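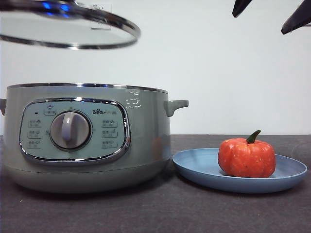 Part 2: Your first pot of pumpkin

If you came straight from Part 1, your pot has been unpacked and washed and it's had its trial boil with plain water. Mine is the sage-gray one with the single knob on the front, and everything in this part is written for that kind: an electric pot with a glass lid, a knob with a grip ridge down the middle, and the settings printed on either side of it. If yours has buttons, skip to Part 5, where Jarlath Mac Carthaigh covers his.

Before you start

Pick a spot on the counter with a wall outlet close by. I keep the pot a hand's width from the wall so the steam has somewhere to go. Keep a plate next to it too. I use a shallow one with a wide rim – it holds the pumpkin while I get organized, and later on it catches the peelings.

You'll want a small orange pumpkin, the kind that sits in your palm. Make sure it's sold for eating! A lot of the little ones that show up in September are meant for the porch, and they taste like wet cardboard. The one I weighed for this page came to 319 grams, stem and all.

Steps

1. Check that the knob is at off. Then plug in the pot.

2. Rinse the pumpkin and scrub between the ribs with a soft brush. Dirt loves to hide in there.

3. Twist off the stem, or cut it away if it won't budge. Halve the pumpkin, scoop out the seeds and slice it along the ribs. I leave the skin on (Saoirse Brennan peels hers, and we've agreed to disagree).

4. Pour 237 milliliters of water into the pot. That's one US cup, so don't go hunting for a measuring jug.

5. Lay the slices in skin side down. A bit of overlap is fine, but they should sit well under the rim so the lid closes flat.

6. Put the lid on and give it a little wiggle. If it rocks, a slice is sticking up somewhere.

7. Turn the knob to your steam or stew setting. The labels on mine are tiny and faint, so I went through them once with the leaflet and wrote my own list, which lives on the fridge.

8. Look for the indicator light. No light usually means the plug isn't all the way in. (Ask me how long I stood there the first time.)

9. Start checking at 12 minutes. A fork should slide in without any pushing.

CAUTION: Lift the lid by its knob and tip it away from you, so the far side opens first and the steam goes toward the wall. The metal rim gets as hot as the pot does.

CAUTION: Never set a hot glass lid in a wet sink. Put it on a folded towel and let it cool.

Note: The side handles on mine stay cool enough to hold for a short pot of pumpkin. After a long stew I use mitts.

Note: If the water runs low, add hot water from the kettle, a splash at a time. Cold water works but everything stops simmering and you're back to waiting.

When you're done

Turn the knob back to off and unplug the pot before you scoop anything out. Wipe the control panel with a cloth that's barely damp – no sprays, and please don't hold the base under the faucet. Pumpkin dries like glue on the inside, so fill the pot with warm water while you eat and wash it afterward.

Soup starts in Part 3, and you'll need the cooking water for it, so save that in a cup.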